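Tomatoes, year three

The first year I grew tomatoes I put them in far too early and lost the lot to a frost. The second year I left them too late. This year I wrote things down, and it went better.
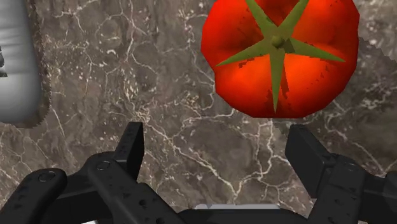
I planted out in the first week of November, nine seedlings in the bed along the north-facing fence. Raíssa Xavier from two doors up gave me four of them. She calls the variety Peixoto, after the family who gave her mother the seed, and I haven't found it in any catalogue. The other five were ordinary ones from the nursery.

The bed gets full sun until mid-afternoon, then the neighbour's shed shades it. I used to think that was a problem. In January we had a run of hot days and the end of the bed with no shade got sunburnt fruit, pale patches on the shoulders that went papery. The shaded end was fine. Next year I'll put shadecloth over the sunny end before Christmas.

Watering was the big change. I stopped going out with the hose every evening and ran a dripper line under the sugarcane mulch, on for an hour every second morning. I had much less blossom end rot than last summer, although I also limed the bed in July, so I can't say which of the two did it.

The Peixotos took 100 days from planting out to the first ripe fruit. The nursery ones were quicker but split after rain. The biggest Peixoto weighed 700 grams on the kitchen scales and had a hard white core, so size isn't worth chasing. The mid-sized ones were better eating.

Fruit fly turned up in February. I bagged whatever trusses I could reach and picked the rest at first blush to ripen indoors – they taste close enough to vine-ripened that I'll do it again.

I've saved seed from two plants, fermented in a jar for three days, rinsed and dried on a plate. Don't use paper towel, it sticks. Raíssa wants some back, as hers got mixed up with a cherry type.

Garlic goes into that bed next, once I've pulled the stakes out.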